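6. Checking the gripper in the simulator

Do this part before you switch on the real arm. The Nemska workshop computer already has Brirodeo installed. If you build at home, finish section 4 first.

1. Start Brirodeo and open the arm file you saved in step 11 of section 5.

2. Load the purple ridged part from the folder "Test parts". Its surface has many grooves, so it shows grip errors well.

3. Set the speed to 31. Do not use a higher value for the first trial.

4. Open the outside view and the gripper view. Turn the arm slowly with the keys until both views show the part.

5. Leave the fingers open. Look for a clear space between the part and each finger — the two spaces do not need to be equal.

Note: The simulator may take up to 200 seconds to load the arm. Please wait and do not press the button again.

Caution: Never send the closing command to the real gripper while the simulator is still connected. Both will move.

Outside view, then gripper view:
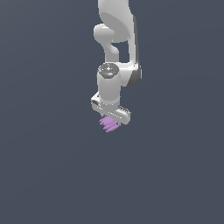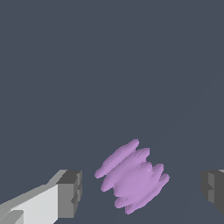
Source: Bririne build guide, simulator screens by Tóth, September 2023

6. If a finger touches the part already, go back to step 4. When the spaces are clear, save the position under a new name and continue with section 7.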